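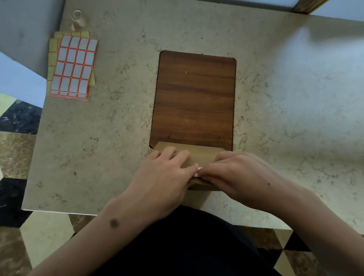
Trucos para grabar tareas de papel en la mesa (envolver, doblar, etiquetar, meter en bolsa)

Actualizado: 13 January 2022

Apuntes rápidos para los que graban en casa para Kerkura. Los voy juntando según salen las dudas en el grupo, así que el orden es el que es. Si ya leíste la versión de mayo, lo nuevo está en etiquetas y en papel de seda.

Antes de empezar

Limpiar la mesa. Migas fuera, bolis fuera, el móvil fuera. Dejar solo lo que se va a usar en la tarea y dejarlo siempre al alcance, sin tener que levantarse.

Cámara en la cabeza, cinta apretada pero sin que duela. Mirar hacia las manos, no al frente. Prueba tonta: grabar unos segundos, parar, ver el clip. Si las manos salen en el borde de arriba, bajar la cámara un punto y repetir la prueba.

Mangas remangadas. Las mangas anchas tapan justo los dedos, y los dedos son lo que el sistema tiene que aprender. Anillos y pulseras, mejor quitarlos.

Luz: de lado va bien. Si hay ventana y la encimera brilla, mover el trabajo un palmo hacia la parte sin brillo. El papel blanco sobre reflejo blanco no se distingue y luego Gazi (el programa de revisión) devuelve el clip.

Papel kraft

Cortar todos los trozos antes, en otra tanda. Si se corta en medio del clip, eso ya es otra tarea y hay que etiquetarla aparte.

Doblar despacio pero normal. Ni a cámara lenta ni a la carrera. Una mano sujeta, la otra dobla, y se marca el pliegue con la yema o con la uña. Si el pliegue sale torcido: se deshace y se vuelve a hacer SIN parar la grabación. Los errores corregidos valen mucho, casi mas que los clips perfectos. El sistema tiene que ver cómo se arregla una cosa mal hecha.

Papel que viene en rollo y se enrosca solo: la noche antes, debajo de un par de libros gordos. O pasarlo por el canto de la mesa, del revés, con cuidado de no rasgarlo.

No reutilizar un papel muy arrugado para la siguiente repetición. Una vez, bueno. A la tercera ya se dobla solo por la marca vieja y el ejemplo no sirve.

Etiquetas

Hoja de pegatinas a la izquierda si eres diestro, a la derecha si eres zurdo. Así el brazo no cruza por delante.

Doblar un poco la hoja hacia atrás en la línea de la etiqueta. Se levanta la esquina y ya se coge con dos dedos. Rascar con la uña tarda y se ve fatal.

Si se pega mal, despegar enseguida. En kraft tienes unos segundos, después arranca la capa de arriba. Si ya arrancó, dejarlo y terminar el clip, marcando "con defecto" en la ficha de Sirkeo.

Los restos de pegatina en la mesa: aceite de cocina, esperar un rato, trapo, y después jabón. Probar antes en una esquina si la mesa es porosa.

Cinta

Doblar la punta del rollo sobre sí misma al terminar cada clip. Un minuto buscando el principio de la cinta transparente es un minuto de vídeo que hay que tirar. O poner un trocito de papel en la punta, lo mismo.

La cinta de papel se corta a mano, tirando en seco hacia un lado. La transparente no: tijera.

Bolsas y papel de seda

Abrir la bolsa del todo primero. Meter el puño hasta el fondo y empujar las esquinas para que se tenga de pie sola. Si se cae a cada rato, un cartón cortado al tamaño de la base. 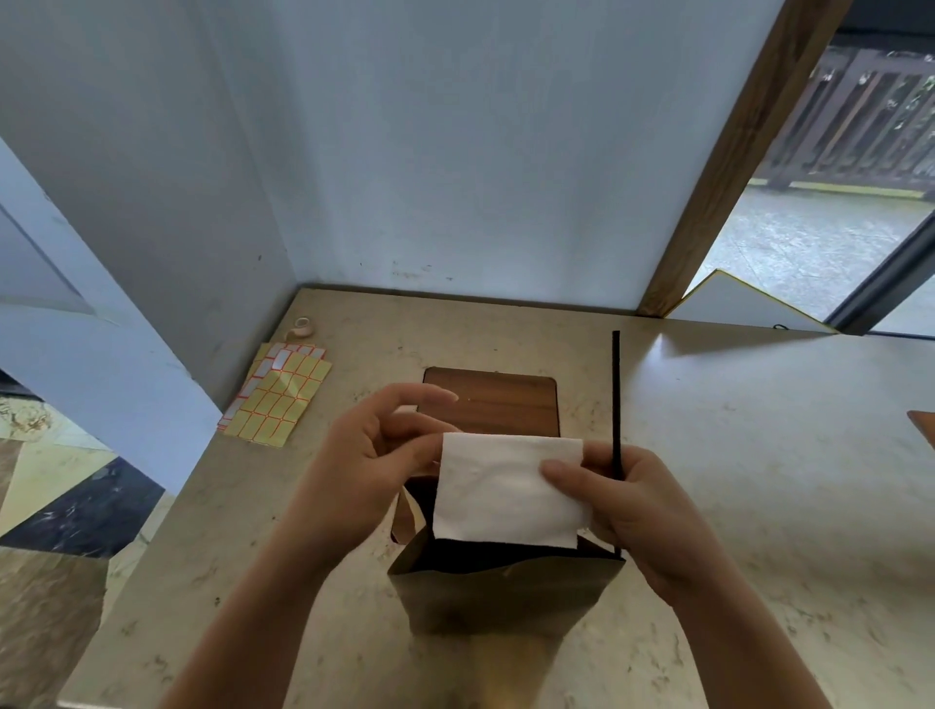
El papel de seda se coge con las dos manos, por los lados, y se baja recto dentro de la boca. Nada de hacer una bola. Si hay que abullonarlo, pellizcar por el centro, sacudir una vez y meter el pico hacia abajo, puntas arriba.

Separar las hojas de seda antes de grabar. Vienen pegadas por la estática y soplar en el borde ayuda. Manos secas, que con las manos humedas se transparenta y se rompe.

Asas de cordón hacia fuera antes de meter nada. Si una cae por dentro y la tapa el papel, sacarla a la vista de la cámara, sin cortar.

Cuántas repeticiones

Tandas de 8, descanso, otras 8. Más seguidas no, las manos se ponen en automático y todos los clips salen calcados. Cambiar algo entre tanda y tanda: la bolsa girada, las etiquetas en otro sitio, el papel de otro tamaño. En la última entrega llegaron 386 clips y los que más se aprovecharon eran los variados, no los bonitos.

Dos segundos con las manos quietas al principio y dos al final. Para cortar luego es una bendición.

No hablar durante el clip. Si entra alguien, parar y empezar de nuevo.

Nada con nombres o direcciones a la vista. Etiquetas en blanco o con texto inventado. Si se cuela un sobre del banco, borrar el clip entero, no recortar.

Al acabar

Copiar la tarjeta el mismo día. Nombre de carpeta: tarea, mano dominante, número de tanda. Sin tildes ni espacios, que Sirkeo se atraganta.

Soporte de cabeza Gakis: pasar un paño por la banda de la frente, se llena de sudor y empieza a resbalar. El velcro se limpia con un cepillo de dientes viejo.

Papel usado que aún esté entero, a una caja para practicar. Lo demas al reciclaje, quitando antes la cinta.

Falta la parte de lazos y cordel, la subo cuando pueda.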